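4.2 Hand comparison on the bed task

The second experiment compares two control modes for the same arm and hand. In the first mode, which we call Sketix, the operator commands each finger separately. In the second mode, Illari, the fingers follow one closing value and only the thumb is free. The arm controller (Benedetti) was not changed between the modes, and the gains were fixed in January, before any trial of this section was recorded.

We selected a bed as the work surface because a mattress gives way under load. On a hard table the hand can touch the surface and the contact is seen clearly in the wrist current. On the sheet this signal rises slowly – in many trials it was too late to be useful. The objects are plush fruits with different shape and pile, kept in a perforated plastic basket. Long pile is difficult for both modes, as the fingertip sinks into it before any force is measured.

In total we recorded 3,016 grasp attempts, and 1,140 of them were made with Illari. An attempt counts as failed if the object leaves the hand before the release command, or if the basket is moved from its place by the fingers. Figure 4 shows the setup with the robot, the basket and the plush fruits on the bed.
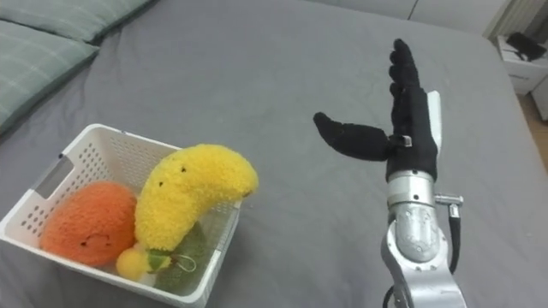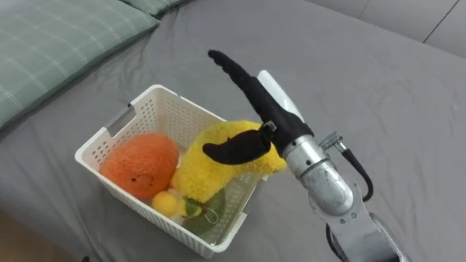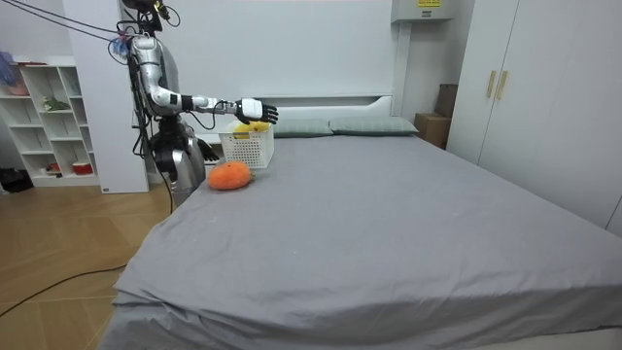

Figure 4. Bed task, views of the hand and the basket.

4.3 Results by object shape

The curved banana gave the largest difference between the modes. With Sketix the operators could place the thumb first and close the other fingers after it, but they needed more time for each attempt. For the round fruits we found no clear advantage of either mode.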